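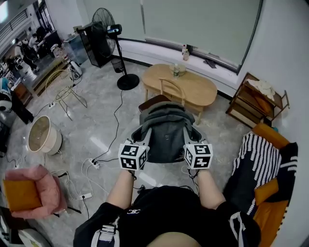 Lovisa Wallin asked that the record begin with her objection to item 1, which she considers a matter of client service and outside the scope of a readiness inspection. The objection is noted. The item has been kept, and her comments appear under the items to which they apply.

CLIENT ONBOARDING READINESS INSPECTION
Studano Digital Services, Rikulstead office
Client account: Vikholm
Inspection lead: Killian Joly
Status codes: Pass / Pass with comment / Action required / Not applicable

Section A. Account ownership

1. A named account lead and a named backup are recorded in the client file.
Status: Pass with comment
Comment: Both names are on file. The backup has not yet been introduced to the client in writing.
Comment (L. Wallin): The introduction is normally made at the first monthly call. I do not agree that it should hold up launch.
Response: Launch is not held. The introduction is to be sent by email before the first monthly call.

2. The signed service agreement matches the scope entered in the project system.
Status: Action required
Comment: The agreement covers paid search, email and website upkeep. The project system also lists social media management, carried over from an earlier proposal. The entry must be removed or a signed change order must be attached.

3. Billing contact confirmed by the client.
Status: Pass

Section B. Access and credentials

4. All shared passwords are held in the approved password vault.
Status: Action required
Comment: Two passwords were found in the notes field of the project system. Both must be changed by the client, and the new ones stored in the vault. Deleting the notes does not close this item.

5. Two-step sign-in is active on every advertising and analytics account.
Status: Pass with comment
Comment: Active on all accounts. The recovery phone number for the analytics account belongs to a former supplier, Rolland. The client has been asked to replace it.
Comment (L. Wallin): Request sent. Please leave this open until the client confirms.

6. Staff access is limited to those assigned to the account.
Status: Pass

7. The client retains administrator rights on its own domain and hosting.
Status: Pass
Comment: Confirmed with the client by telephone. A written confirmation would be preferred for future inspections.

Section C. Contact data

8. The mailing list was supplied with a record of consent for each contact.
Status: Pass with comment
Comment: The list holds 1,446 contacts. Five have no consent date and have been suppressed. They may be restored only if the client supplies the missing record.

9. The unsubscribe link works in the standard email template.
Status: Pass
Comment: Tested in the desktop and mobile versions.

10. The client's postal address appears in the email footer.
Status: Action required
Comment: The footer shows the Studano address – this is the template default and must be replaced before any message is sent.

11. The original list file has been removed from personal download folders.
Status: Pass
Comment: Each assigned staff member has signed the deletion statement.

Section D. Continuity

12. A full backup of the client website has been taken and a restore has been tested.
Status: Pass with comment
Comment: The backup is complete. The restore was tested on the staging server, where the contact form failed to load. The fault was traced to a license key tied to the live domain and does not affect the backup itself.

13. The after-hours contact sheet is current.
Status: Action required
Comment: The sheet gives no cover for Saturday, although the agreement includes it.
Comment (L. Wallin): Saturday cover was agreed with the client verbally as email only. The agreement should be corrected, and the sheet left as it is.
Response: Until an amendment is signed, the agreement as written applies. Telephone cover is to be added to the sheet.

14. The incident notice template carries the correct client contacts.
Status: Pass

15. Printed copies of the escalation chart are available at the account desk.
Status: Not applicable
Comment: The chart is now kept online only. This item will be withdrawn from the next version of the checklist.

Result of inspection

The account is not cleared for launch. Items 2, 4, 10 and 13 must be closed, with evidence attached to the client file. Items 1, 5 and 8 may remain open after launch, provided that the account lead reviews them at the first monthly call.

Evidence should be submitted to the inspection lead through the project system. Screenshots must show the account name and must not show passwords or contact details. Items closed without evidence will be reopened.

Inspected by: Killian Joly
Received for the account team by: Lovisa Wallin, with the objection to item 1 maintained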